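Two Hands, One Plate
A few hours with the black hands at Nododwood, and the dishes they taught me to respect

I have washed a lot of plates in my life and never once thought about my thumb. Then I spent part of May at Nododwood, a small shop that tests robot hands for companies that can't decide which ones to buy, and now I think about my thumb all the time.

My guide was Elspeth Lennox, who runs the bench trials and talks very fast (I gave up on my notebook and just listened). The lab was comparing sets of multi-fingered hands for a customer called Hallness, which wants a two-armed robot that can clear up after lunch. So the tests are all lunch stuff. A plate, a bottle, a cup. Elspeth buys most of it herself, and she told me she'd gone through 45 cups that month, which sounds like a very good party!

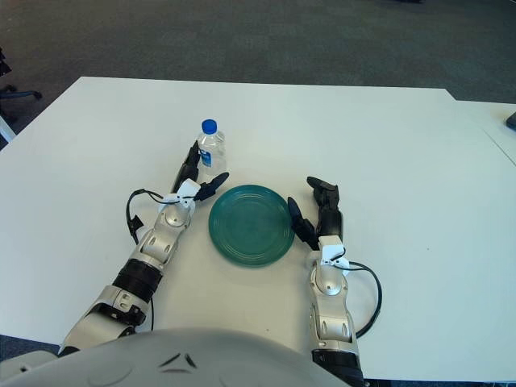
Why not just use a claw?

I asked this right away, and I got the look you get when you ask a baker about store-bought crust. Simple two-finger grippers are great, Elspeth told me. They're cheap, they close, they open, and you can fix one at lunchtime. The shop's own favorite, an old Nelteleck pincer, had been through 381 bottle pickups before anybody had to tighten a screw.

But a pincer likes one kind of object at a time. Give it a shallow dish lying flat and it has to come at the rim just so. Fingers give you choices. You can pinch, you can wrap, you can just lean a fingertip on something to keep it from sliding around, the way you'd hold a mixing bowl with your off hand while you stir. That last one had never struck me as a skill. Elspeth scores it separately, and she says customers always skip that column and then call her about it later.

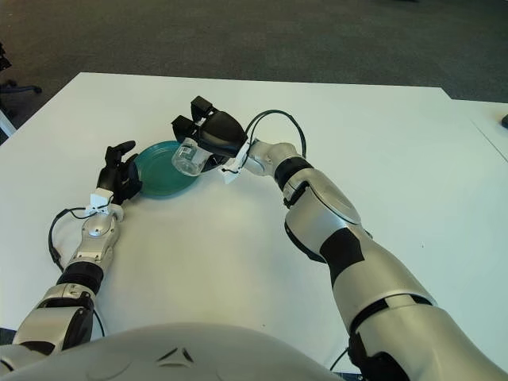
The cup is where I got hooked. A clear plastic cup is a rotten thing to hand a robot. Cameras have a hard time with see-through stuff, and if you squeeze too much the wall folds in. Squeeze too little and, well, you know. The lab has tried 5 grip settings for cups alone, and the two people who run the arms don't agree on which is best. One likes the fingers high up near the rim. The other wants them lower and says the high grip is showing off. I was asked to break the tie and I chickened out.

Then there's tipping. To pour from a cup, or pretend to, the wrist has to roll over while the fingers keep exactly the same hold, and all that black cable has to go along for the ride without catching on anything. Elspeth spends more time on cable loops than I would have guessed. Too short and the wrist can't finish the turn. Too long and you've got a lasso.

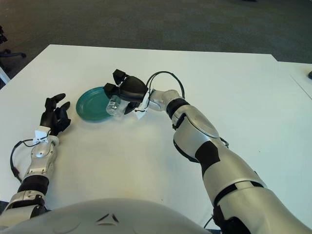 The right hand holds a clear cup tilted over the rim of the plate, with the left hand upright on the other side.

I got a turn at the controls myself, with a setup the lab calls the Oei, and I was terrible. My first reach took around 70 seconds and ended a good way short of the plate. The arms do what you ask, that's the trouble. I kept asking for the wrong thing! Your own hands forgive you for being sloppy, and these wait politely for better instructions.

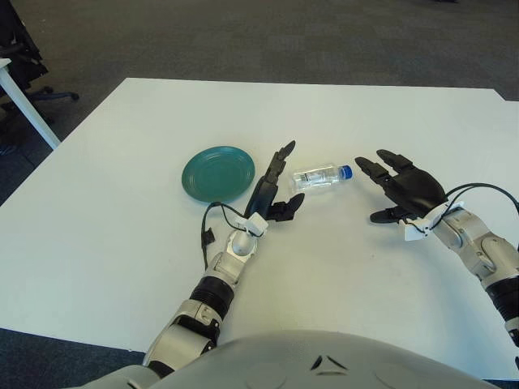

Bottles, lying down

A standing bottle is a beginner's job, and I even managed one. A bottle on its side is a different animal. It wants to roll, and the water inside shifts when you lift it, so a hold that felt fine at the start can feel pretty iffy a moment later. Elspeth's advice was to come in from both ends with both hands and take your time. I took a lot of time.

She hadn't picked a winner for Hallness when I left. She was leaning toward the fingered hands for plates and cups, and still thought a plain pincer might beat them on bottles, so the report may end up recommending one of each. I drove home, unloaded the dishwasher, and caught myself watching my left hand steady a bowl.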